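Section 3: The rules we ended up working by

When our group (Hanna Czarnecka, Idris Samuel and me, Aled Lougher) started the Torum project, we had one page of safety notes from the course and a lot of enthusiasm, and I'm afraid the page got lost fairly quickly! By the first week of November we had written our own, with a good deal of patient help from our supervisor, Arwel Lloyd.

The first rule is that everyone agrees out loud what the task is before anybody picks up a gripper. It felt silly at first, but we got used to it, and Hanna even started writing the agreed wording in the logbook so we could argue about it later.

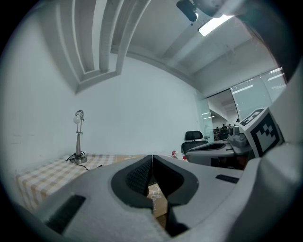
The second rule covers the start of a session: open and close the fingers fully, look over the pads, and write down anything worn or crooked. Idris wanted this done every 3 recordings and I wanted it every 4, and in the end we went with his number.

Our last rule is about other people. Anyone who might be recorded gets told beforehand, and if they would prefer not to be, we wait or move. Of our 800 recordings, we deleted a few for this reason, and we list those in the appendix.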